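The Second Life of the Returnable Bottle

A refillable glass bottle is a piece of capital equipment. The drink inside it is sold, but the bottle is lent, and the whole economics of the arrangement depend on how many times it comes back. A one-way bottle can be made thin, filled once and forgotten. A refillable one is made with heavier walls, costs more to melt and more to haul, and begins to pay for itself only after several trips through the plant.

At Laxdal, a regional bottler that has kept a returnable line running alongside its cans, the unit of account is the trip: one filling, one sale, one return. The plant's glass stock is expressed in trips remaining, much as a truck fleet is expressed in miles. When I visited in April, the line was running 200 bottles a minute, a modest rate by the standards of the trade, and the washer was by far the largest machine in the building.

Washing comes first in any discussion of refill because it consumes most of the energy and most of the water. The bottles enter inverted, are emptied and pre-rinsed, and then travel through a series of hot caustic baths. Sodium hydroxide does the heavy work. It breaks down sugar residue, kills mold, and loosens label adhesive so that the paper floats free and can be pulled out of the bath as pulp. If the label stays in the bath too long, its ink and fiber load the caustic and shorten its useful life. A good wash label releases whole and fast.

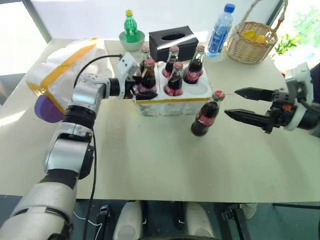 Temperature has to be stepped. Glass tolerates heat well and tolerates sudden change badly, and a bottle that goes straight from a cold yard into a hot bath can crack at the heel, where the wall meets the base. The washer therefore raises the temperature in stages and lowers it the same way. Operators in cold regions let pallets stand indoors overnight before loading. It costs floor space, and floor space is one of the less visible expenses of the refill model: a plant must hold empties, washed glass, filled stock and a reserve for the summer peak, all at once.

After the washer comes inspection. Every bottle passes an electronic station that looks at the base, the sidewall and the finish, the trade's word for the molded ring at the top that takes the cap. A chip in the finish means a poor seal and lost carbonation. A second station checks for residual liquid, since a few drops of caustic left in the base would be a serious fault. Rejects are pushed off the conveyor into a bin and sold as cullet, the crushed glass that goes back to the furnace.

Most rejects at Laxdal are not broken. They are scuffed. Two bands of wear develop on a refillable bottle, one at the shoulder and one near the heel, where it rubs against its neighbors on the conveyor. The bands start as faint gray lines and widen with each trip. They have little effect on strength at first, although deep abrasion does lower the pressure a bottle can hold. The main objection is commercial. Shoppers read a scuffed bottle as an old one, and store managers say that it sells last.

Caradog Nicholas has managed glass stock at the plant through two changes of ownership, and he keeps a shelf of retired bottles in his office, arranged by wear. He considers the scuff limit too strict. "We throw away glass that would hold pressure for years," he told me. "The limit was set by somebody looking at a bottle under office lighting."

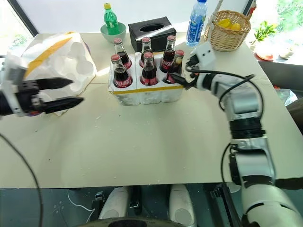 Several remedies exist. Some bottle designs carry a raised band of stippled glass at the contact points, so that wear is confined to an area meant to take it. Coatings can be sprayed over the scuff after washing to restore the shine, but they add a process step and wash off in the next cycle. Premov, which supplies line equipment, has favored lower conveyor pressure: sensors along the track hold the bottles slightly apart and slow the belt before they bunch. The approach reduces noise as well, a welcome effect in a building where ear protection is required from the depalletizer onward.

The crate is the other half of the system and receives less attention than it should. A bottle without a crate cannot be returned in quantity, and a crate that does not fit the pallet wastes a truck. Wooden crates were once standard and were heavy before anything was put in them. Molded plastic replaced them because it could be washed, stacked to a fixed height and handled by machine. The internal dividers matter most. They must be loose enough for a packing head to drop the bottles in without striking the rim, and tight enough to stop the glass from knocking together on a rough road.

Darach, a small water bottler that shares a depot with Laxdal, learned this at some cost. It introduced a crate with slightly shorter dividers to save on resin. Breakage in transit did not change, but shoulder wear rose sharply, and the glass reached its scuff limit well ahead of schedule. The company went back to the old mold.

Return rates decide everything else. A loss of a few percent per trip sounds small, but it compounds. At a three percent loss, the average bottle makes more than 30 trips before it disappears; at ten percent, it makes ten. The deposit is the main lever. Set too low, it leaves bottles in basements and recycling bins. Set too high, it discourages the first purchase, because the customer sees one price on the shelf and pays another at the register.

Stikton, a town on the edge of Laxdal's delivery area, has become a useful test. The bottler placed a return point in the grocery store there and logged 2,472 bottles in the first month, against 543 in the month before, when returns were accepted only at the depot. The deposit had not changed. The distance had. 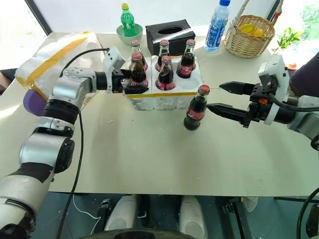

Nicholas is wary of reading too much into that figure. Much of the glass, he said, had been sitting in garages, and a first month always clears the backlog. "Ask me again when the garages are empty," he said. He would sooner watch the ratio of returns to sales over a full year, with the summer included, before ordering new glass on the strength of it.

The order is a real question. New refillable bottles are bought in large lots with a long lead time, and a plant that underestimates its losses will run short in the hottest weeks, when the bottles it owns are spread across thousands of kitchens. Laxdal holds a reserve for that period in a shed behind the washer hall, stacked on pallets under plastic film. It is drawn down through the summer and rebuilt in the fall, when sales slow and the returns keep arriving for several weeks afterward.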